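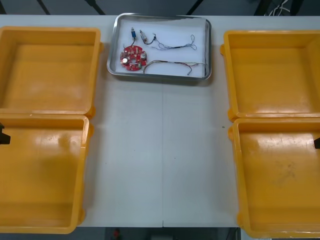
Chapter 4

Comparing Grippers on a Two-Arm Sorting Cell

4.1 Scope of the chapter

The previous chapter dealt with single grippers tested on single objects. Most of the figures quoted there came from rigid blocks and cylinders, presented one at a time in a known position. Such tests are quick to run and easy to repeat, and they say very little about how a gripper behaves when the work consists of small electrical parts with wires attached.

This chapter sets out a method for comparing two or more grippers on a sorting task. The task is the recovery of parts from dismantled small appliances: circuit boards, small cylindrical components with leads, and bundles of thin wire. The parts arrive together in a shallow metal tray and must be moved to plastic bins, one class of part to each bin. Two arms share the tray. Each arm serves the bins on its own side and may enter the space above the tray only when the other arm has left it.

The method was worked out over four rounds of trials. Two finger designs are used as the running case. The Jotesach finger is a stiff, narrow finger with a flat inner face. The Netora finger is wider, with a soft pad and a rounded tip. Both fit the same parallel jaw body, so that the arm, the controller and the closing force can be held the same while the fingers are changed.

By the end of the chapter the reader should be able to lay out a comparison of this kind, choose the quantities to be recorded, and judge whether a difference between two sets of results is likely to come from the gripper or from something else in the cell.

4.2 Terms used

Cell. The table, arms, tray, bins, camera and controller taken together.

Pick. One attempt to take hold of one part, starting when the fingers begin to close and ending when they are either holding the part clear of the tray or have opened again.

Place. The release of a held part inside the correct bin. A part that touches the rim and then falls in is recorded as a place, with a note.

Drag. Any movement of a part that was not the target, caused by the arm, the gripper or the held part.

Trial. A run that starts with a loaded tray and ends when the tray is clear, when the time limit is reached, or when the operator stops the arms.

Set. A group of trials made with the same fingers, the same controller settings and the same mix of parts.

The term "success rate" is avoided in this chapter unless it is stated what is being counted. A gripper may have a high rate of good picks and a low rate of good places, and a single figure hides this.

4.3 Why wired parts are difficult

A rigid part has a shape that does not change when it is touched. If the camera finds its outline and the controller has a correct model of its height, the point of grip can be planned before the arm moves, and the plan will still hold when the fingers arrive.

A part with wires attached behaves differently in three respects.

First, its outline is uncertain. The body of the part may be easy to find, but the wires spread in a pattern that is never the same twice. Thin strands may be missed by the camera altogether, or may be joined in the camera's view to the strands of a neighbouring part. On a shiny tray, reflections from the raised edges add false lines of much the same width as a wire. For this reason the tray used in the trials has a white floor, and the picking area is masked in software so that the metal edges are left out.

Second, its weight is not centred. A small cylinder held by its body will tilt if the bundle of wires on one side is long. The tilt can be large enough for the free end to catch on the edge of the tray as the part is lifted.

Third, it can be joined to other parts without being fixed to them. Loose curled strands hook round leads and round one another. The first pick from a tray may then lift two parts, or lift one and drag a second across the floor of the tray. Neither result appears in a simple count of picks.

A circuit board sets a different problem. It is flat and thin and lies close to the tray floor, and its upper face carries components that stand at unequal heights. A finger can reach under the edge only if the tip is thin. Where the board has an irregular outline, a notch can serve as a grip point, provided that the camera has found the notch and the controller turns the wrist to suit.

4.4 Layout of the cell

The layout should be fixed before the first set and left alone until the last. Small changes in the position of a bin have been found to alter place results by more than a change of finger does.

The tray is set at the centre of the far side of the table. Two bins are placed on each side, one behind the other, with their rims touching so that parts cannot fall between them. The space in front of the tray is kept clear. It serves as a holding area where a part may be put down and taken up again if the first grip is poor.

The rest position of each arm should bring the gripper to the outer side of the table, level with the front bins and out of the camera's view of the tray. If both rest positions mirror one another, the lengths of travel from the two sides can be compared directly.

Bins of one strong, even colour are preferred. The camera then finds a part in the bin by simple colour difference, and no separate model of the bin is needed. Scuff marks on the bin floor can be taken for small parts when the threshold is set too low. A view of each empty bin should be stored at the start of every set and compared with later views, so that fixed marks are removed.

Cables behind the table must be tied back beyond the reach of both elbows. In the second round of trials, 4 trials were lost when a camera cable was pulled during a fast return to rest, and the calibration had to be made again.

4.5 Settings held constant

The following were held constant in all sets described in this chapter:

Arm: Pollock bench arm, one on each side, with the same firmware.
Controller: Modton two-arm controller, shared-space rule switched on.
Closing speed: as supplied.
Lift height before sideways travel: 60 mm above the tray rim.
Camera: fixed, looking down on the table, exposure locked.
Room lighting: overhead lamps only, blinds closed.

Lift height deserves a remark. A greater height clears long wires more often but adds time to every cycle, and a swinging bundle has further to swing. The value of 60 mm was chosen after a short series with the longest bundles in stock. It should be checked again if the mix of parts changes.

4.6 Quantities to be recorded

For each pick the log should hold the class of the target part, the arm used, the planned grip point, the gap between the fingers after closing, and the result. The result is entered as one of five codes: clean, double (two parts lifted), drag, slip, or miss. A pick that is clean at first and then slips during travel is entered as a slip, with the point of loss noted as tray, table or bin.

For each place the log should hold the intended bin, the bin reached, and whether any part of the object rests on or hangs over the rim. Wires hanging over a rim are a frequent cause of trouble later in the trial, as the next arm movement may pull the part out again.

Time is recorded for the whole trial and for each cycle. Waiting time under the shared-space rule must be logged separately. If it is left inside the cycle time, a slow gripper on one side will make the gripper on the other side look slow as well.

4.7 Size of the comparison

Each finger design was given 400 picks, divided evenly between the left and right arms. Halfway through, the fingers were exchanged between the sides. This guards against a fault in one arm being read as a fault in one finger.

The mix of parts was the same for both designs, and the order of the trays was drawn at random. Trays were loaded by hand from a printed card giving the parts but not their positions. Fixed positions were tried in the first round and given up. The controller settings had been tuned, without anyone intending it, to those positions, and the results fell sharply when the parts were moved.

One set was cut short at 53 picks because a soft pad had come loose from its backing. The picks from that set are left out of the tables in section 4.9, but are used in section 4.11 as a case of gradual failure. The finger gap recorded after closing had been drifting for some time before the pad was seen to be loose, and a simple check on that value would have stopped the set sooner.

4.8 Order of work

Before each set:

1. Clean the finger faces and the tray floor.
2. Check that the bins are empty and store the reference views.
3. Run the camera calibration and note the error.
4. Close each gripper on the gauge block and note the gap.
5. Move both arms to rest and confirm that neither blocks the view of the tray.

After each set, repeat steps 3 and 4. If either value has moved by more than the limit given in the controller manual, mark the set as doubtful and repeat it. Do not correct the results by calculation.

The next section gives the results for the two finger designs by class of part, beginning with circuit boards, where the difference between them was greatest.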